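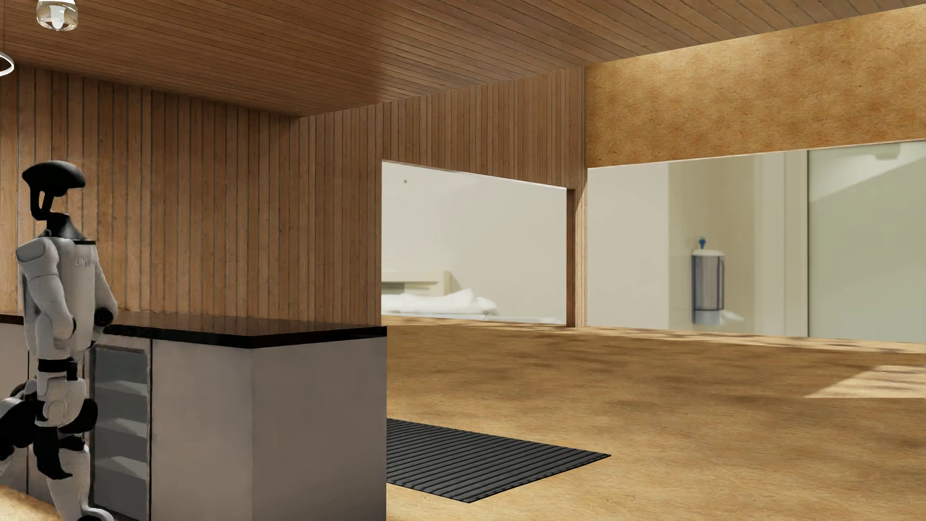
Common house kitchen, rendering. Island with black countertop, wood finish.

Firlow Cohousing
Minutes of the June general meeting

Place: common house, big table
Called to order: 7:10 p.m., after a search for chairs
In the chair: Réka Szekeres
Minutes: Vilmos Dobos
Present: enough households for a quorum, once the Hill Row people had been fetched from the garden
Apologies: Unit 9 (traveling), Unit 14 (baby), Unit 3 (no reason given, lights on)

1. Minutes of the last meeting

Approved with two corrections. Unit 6 did not "storm out" during the discussion of wind chimes. Unit 6 left to check on a casserole. The word "storm" has been struck. Unit 11 asked that "lengthy remarks" be changed to "remarks." Agreed, after remarks.

2. Matters left over

Wind chimes. The quiet trial month is over. Two households report sleeping better, one reports missing the chimes, and the owner of the chimes reports that they were in a drawer for most of the month before the trial as well. Réka asked whether anyone wished to say more on the subject. Several people did. The item is closed and will stay closed until fall, when it gets windy.

Path lights. Both lights by the mailboxes now work. The one by the compost still comes on at noon and goes off at dusk. Vilmos has the manual, and the manual is for a different light.

Lost casserole dish. Blue, with lid. Still lost.

3. Common meals

Most of the evening went here.

Réka opened by reading out the sign-up sheet for the past month. Tuesday-style quarrels about which evening suits everyone were ruled out of order before they began. The facts are that the cook column was filled in by the same four households, and the eating column was filled in by everybody, some of them twice.

Unit 8 said that she likes to cook and doesn't mind. She then minded for several minutes. Her main points were that people sign up after the shopping is done, that people who don't sign up at all come by "just to say hi" holding a plate, and that lentils are not a punishment.

Unit 12 said that he would gladly cook, but he only knows how to make chili. It was pointed out that he made chili last year and that there was some left over. He offered to make it less hot. No motion was made.

Discussion of whether a household that never cooks should be allowed to eat forever. Three positions came up. One group would like a strict rule: cook once every two months or pay double. A second group feels that cohousing was supposed to be a bit nicer than that. The third group wanted to know what was for dinner after the meeting. (Nothing. Crackers were found.)

Unit 5 proposed that washing up should count as cooking. This was popular with people who own rubber gloves. Unit 8 asked if washing up would also include drying, putting away, and wiping the stove, or only the part with the nice warm water. Unit 5 said he would need to think about it. He thought about it and said yes.

Motion: Every household does one job per month for common meals, either cooking or full cleanup, as defined by Unit 8. Sign-up closes at noon on the day before the meal. Late names get soup.
Carried. One against, who asked that it be noted that he likes soup.

Action: Unit 8 to write the definition of full cleanup and keep it under a page.
Action: Vilmos to put up a new sheet with a pen on a string. The last pen is believed to be with the casserole dish.

4. Meal money

The meals account paid out $984 in May and took in $700. Réka asked the meeting to look at those two numbers for a moment. The meeting looked.

Unit 11 wondered if it was the cheese. Unit 8 has the receipts and it was partly the cheese. It was also the spring supper, to which guests were invited on the understanding that guests pay. The guests understood it differently. One put a very kind note in the jar.

Ideas for closing the gap, in the order shouted: raise the plate price; buy less cheese; buy the same cheese but in the big block; grow more of our own food (see item 5, tomatoes); stop having guests; have richer guests.

Agreed to raise the adult plate price by a dollar beginning with the next meal. Kids under school age still eat free, as most of it ends up on the floor. Agreed also that guests are to be told the price before they sit down, by the person who invited them, in words.

The big block of cheese was put to a straw vote and did well.

5. Garden

The tomatoes are in. Unit 7 put in 47 plants. She had been asked for "a couple of rows" and feels that she delivered a couple of rows. There is now no room for the beans, and the bean people are being very calm about it.

Unit 10 asked what we intend to do with the tomatoes in August. Unit 7 said sauce. Unit 10 asked who would be making the sauce. There was a pause long enough that the minutes should mention it. It was then suggested that sauce could count as a monthly job under item 3. Réka said that the motion in item 3 was not yet half an hour old and she would like to leave it alone until it could walk.

The bean people may have the strip along the fence on Vunard Street, if they move the broken bench. The bench belongs to all of us, and so has never been moved.

Slugs: yes.

6. Hot water

For newer members: the common house water heater was put in before most of us moved here and has been on its last legs for as long as anyone can remember. It has now begun to knock. Unit 2, who lives on the other side of the wall, did the knock for us on the tabletop. It was a good likeness and went on for a while.

Rathnayake Plumbing came to look and left a written quote for a full replacement, along with a shorter spoken opinion about whoever did the original pipes. The person who did the original pipes was present and took it well.

Unit 13 wants a second quote. Unit 2 wants a first night's sleep. Unit 13 said it would only take a few weeks. Unit 2 did the knock again.

Motion: Get one more quote, with a deadline of the next meeting. If none has come in by then, accept Rathnayake.
Carried. Unit 2 abstained, loudly.

Action: Unit 13 to get the quote. Unit 13 has been given Unit 2's phone number so the two can keep in touch at 3 a.m.

7. Laundry room

The Domance dryer is eating socks. It was suggested that all dryers eat socks. Unit 4 brought a sock from which the toe had been removed. It was passed around the table, and people were slow to take crackers afterward.

Vilmos has looked inside and thinks the rubber seal has a rip in it. A new seal can be ordered. Until it comes, people should use the other dryer or put socks in a mesh bag. The other dryer doesn't eat anything but also doesn't dry anything, so please plan ahead.

Reminder that wet laundry left in the washer may be moved to the table once the cycle has ended. It may not be moved to the floor. It may not be moved outside. The person who folded Unit 6's laundry and left it in order of size is thanked, and is asked not to do that again.

8. Quiet hours

Unit 15 has taken up the trumpet. Unit 15 spoke for himself and said that he practices only between four and five in the afternoon, with a mute. The neighbors agreed that this was true. They would like him to learn a second song.

No change to quiet hours. Unit 15 will look into a second song.

9. Decision rules

Unit 11 read a paper on how we make decisions. It was handed out in advance and had been read by Unit 11. The main point is that we spend as long on a pen as on a water heater, and that small matters could be settled by whoever cares most about them, with a note on the board so that others can object.

This was well received. There followed a long discussion about what counts as a small matter. Some thought anything under fifty dollars. Others said that the wind chimes had cost under fifty dollars. Unit 8 said that nothing to do with the kitchen is small. Unit 7 said the same for the garden, and Unit 2 for anything that knocks.

Left on the table for next time, at which point Unit 11 hopes people will have read it. Copies are by the mailboxes, under the working lights.

10. Any other business

The summer potluck will be held in the yard unless it rains, in which case it will be held in the yard under the tarp. The tarp has a hole. Bring a dish and take the dish home again.

Unit 12 asked if he should bring chili. He was encouraged to bring drinks.

Somebody has been feeding the orange cat. All of the households present turned out to be feeding the orange cat. The cat is not ours, is now quite large, and will be discussed with its owner if we can find out who that is.

Unit 3 arrived at this point and asked what he had missed. He was handed the sign-up sheet and is cooking first.

Meeting closed at 9:25 p.m. The next one is in July, same table. Unit 5 washed the cups, dried them, put them away, and wiped the stove, which had not been used.

Minutes taken by Vilmos Dobos. Corrections to him in writing, please, and not through the bathroom window.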